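# About the Fukwood Robot Manipulation Club

We are a student club that teaches robots to handle soft things. Most school robotics clubs build a machine for a competition field, with wheels and a shooter or an arm for blocks. Our club started in the same way. After two seasons, our members wanted to work on something from the home, and we chose household objects: towels, cushions, bags, and for this year pillows.

The club belongs to Prurnitmont, an after-school learning center for students from 14 to 19 years old. We are open to any student who lives near enough to come twice a week. You do not need to know programming before you join. You need patience, because in our work the same small action must be done many times, and each time with care.

## How the club began

The founder of the club is Yi-chun Yu, who teaches mathematics at the center. In the first November she asked six students if they would like to enter the Flulham Home Tasks Challenge, a yearly competition for student teams. The team finished in the last group. Their arm could pick up a cup very well, but it could not move a cushion from one seat to another one. The cushion folded, slipped and fell, and the time was over.

The students wrote a long report about this result, and the report is still on our shelf. New members read it in their first week. From this report came the subject which we still study: how should two hands hold an object that changes its shape?

## What we do now

Our project for this season has the name Cârstea. It was chosen by vote and it has no special meaning in the project, but everybody likes how it sounds. The goal of Cârstea is that a robot with two arms can take a pillow from a table, turn it, and put it on a chair so that it stays there.

To teach the robot, we first do the task ourselves. A member takes one gripper in each hand and works with the pillow only through the gripper fingers. On the grippers there are square black-and-white markers, and with them our software can follow the position of both hands. One complete action, from the first touch until the pillow is released, we call a "run." The good runs are used for training, and the bad ones we also keep, in a separate folder with a note.
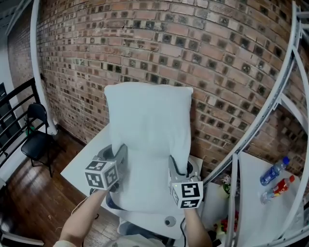 *Holding the pillow upright on the table with both grippers.*

The table part seems simple to visitors, and usually they ask to try it. Then they learn that a pillow held too softly will slide down, and a pillow held too strongly will fold in the middle. Our older members can feel the right pressure through the handles. To explain this feeling to a younger member is more difficult, so we have a rule that each new person first watches ten runs, then does ten runs together with a partner who speaks the steps aloud.

The chair part takes more time. A chair has a back and sides, the pillow can touch them too early, and the hands often hide the thing you want to see. We discuss a lot about which corner should arrive first. At the moment the club is divided on this question, and both groups are collecting runs to prove their opinion.
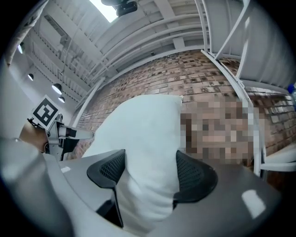 *Pillow and office chair, from the gripper's side.*

## Our numbers for this season

- 254 runs accepted for training
- 180 minutes for each club meeting, with a break in the middle
- 200 runs planned for the towel task, which comes next
- 300 runs needed before we train the final pillow model

We update this list at the end of every month. A run is accepted only when two members have watched the recording and both agree. If they do not agree, Wen-hsiung Hsu decides.

## Who teaches

**Yi-chun Yu** leads the club and prepares the team for the challenge. She is responsible for the mathematics lessons, which are short and always connected with a problem from the same week. She also reads every report before it is sent out, and she will return it if the graphs have no units.

**Wen-hsiung Hsu** takes care of the hardware and the recordings. Before he came to us he repaired sewing machines and later packaging machines, and he has taught our members to listen to a motor before they open it. Please ask him before you change any screw on a gripper.

The older students teach too. Each of them has one subject for the year, for example marker calibration, labeling of the recordings, or safety near the arms. At the end of the season they write a guide of two or three pages for the person who will take over the subject.

## Joining the club

New members can start in the fall and again after the winter break. Please come to a meeting first and stay until the end, so you can see also the less exciting part, when we check recordings and put everything back in its place. Parents are welcome to come with you.

There is a membership fee for each term, which covers materials and the entry to the Flulham challenge. If the fee is a problem for your family, speak with Yi-chun Yu and we will find a solution. We have done this before, and it stays private.

Meetings begin at 4:30 p.m. Please wear closed shoes and tie back long hair. Food stays outside the work area.

Questions about the club can be left at the Prurnitmont front desk, with your name and a telephone number. We answer in the same week, except in the days just before the competition, when we are slower.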